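How I Trace an Old West Ancestor (Without Falling for the Tall Tales)

Posted February 5, 2019

Every family with roots out west has an outlaw story. Ours was that my great-great-grandfather rode with a gang of cattle thieves, got himself shot in a saloon and was buried with his boots on. I grew up on that story and told it to anyone who'd sit still! Then I spent a winter checking it, and what I found was a man who ran a feed store, got sued over a mule and died in bed at a ripe old age. I like him better now, to be frank, and I learned a lot about how to go looking. So if you've got a gunslinger in the family tree and want to know how much of him is real, this is the way I do it.

Start with the story itself

Write down the family version before you look up a single thing. Get all of it, even the parts that sound silly, and put down who told it to you and when they likely heard it. I use a plain spiral notebook with the story on the left-hand pages and whatever I can prove on the right. My left side filled up in one evening. The right side stayed blank for weeks.

Then go through and underline anything that could have left a piece of paper behind. A shooting can leave an inquest. A jail term can leave a register, a ranch can leave a deed or a tax bill, a marriage can leave a license. "He was mean as a snake" leaves nothing, so let that one go for now.
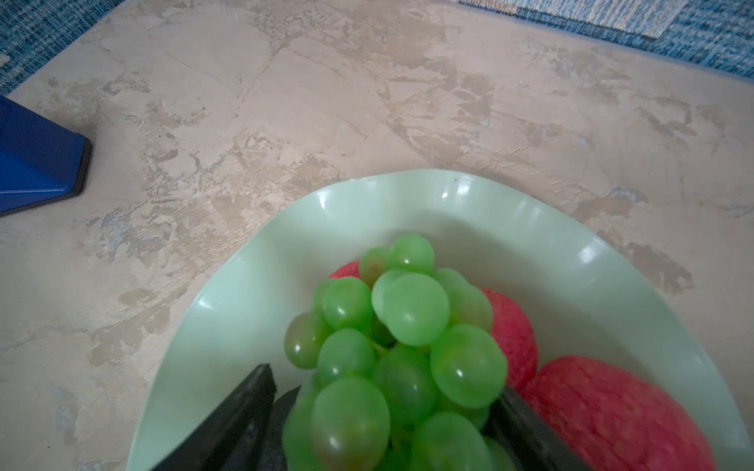
Census records are where I always begin, and I go backward from the last one I'm sure of. Take it slow and read the neighbors too, a page or two on each side, because families moved in bunches and the names travel together. I do this part at the kitchen counter with something to pick at, green grapes usually, or an apple if I can keep the juice off my notebook. Watch the spelling. My family name is Voyle and I have found it as Voil, Vole, Boyle and once, wonderfully, Foil. The census taker wrote what he heard, and the person who typed it into the index years later was guessing at his handwriting. If the search box comes up empty, try the first name with the county and birthplace and leave the last name off.

One warning. The 1890 federal census is mostly gone, burned and water damaged, and that's right when a lot of these fellows were up to their mischief. You'll need to fill that hole with tax rolls, city directories and whatever the territory or state counted on its own.

Read the newspapers, but read two of them

Frontier papers are a joy and they are not to be trusted. Editors had a side, and they'd print a rumor on page one and take it back in tiny type a week later (or never). If a town had two papers, read both for the same week. Fester, where my man kept his store, had two for most of the 1880s and they hated each other. One called him "a desperate character." The other called him "our esteemed friend of the oats and barley trade." Same man, same month of December!

Search for the place and the event along with the name. I found the mule lawsuit by looking for "mule." Save the whole page when you save a clipping, with the paper's name and the date showing, or you'll be sorry. I have a lovely paragraph about a horse race that I can't use for anything. I have no idea where I got it.

Go to the courthouse if you can

A whole lot of county records have never been put online. Call ahead and ask what years they hold, whether the old books are on site and whether you can take pictures. Ask for the index first. I drove out to the Flurkthorpe courthouse in my old Honda, 286 miles each way, and forgot to ask that last question, so I copied everything out by hand until my fingers gave up.

What you want are the civil case files, the criminal docket, probate and the deed books. Civil cases turned out to be the best for me. People in the Old West sued each other constantly, over fences and water and unpaid bills, and the witnesses talk in their own words. The mule file ran to 11 pages, and in it was the whole seed of our saloon story. There was a saloon and there was a shot fired. It hit the mule. 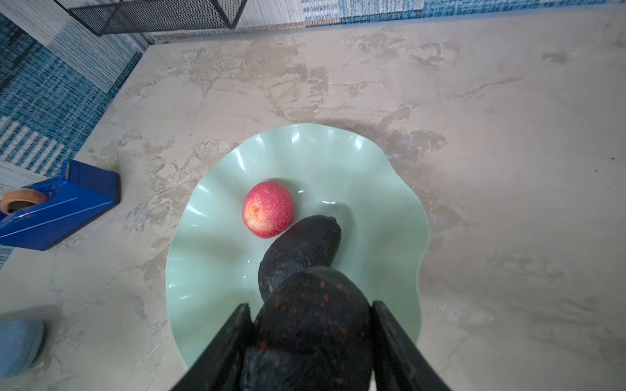

Grip on an avocado, over the pale green bowl

Check the grave

Cemetery websites are a fine place to start, but look at whether there's a photo of the stone or only a typed entry. Stones get put up late, sometimes decades late, and somebody's cousin may have supplied the dates from memory. An outlaw's marker might be a replacement put there for visitors. Match it to a death notice, a burial record or a probate file before you put it in ink.

Sort what you've got

When I run out of places to look, I go back to my notebook and mark each line of the story. A check means I have a record made at the time by somebody with no reason to lie. A question mark means one shaky source, like a memoir written forty years on. An X means the record says otherwise. Be ready for a good many question marks.

Keep the old story, too. I typed ours up just the way I heard it and put it in the folder with the court papers, so my grandkids can read both. They still ask for the saloon one first. I tell it, and then I tell them about the mule.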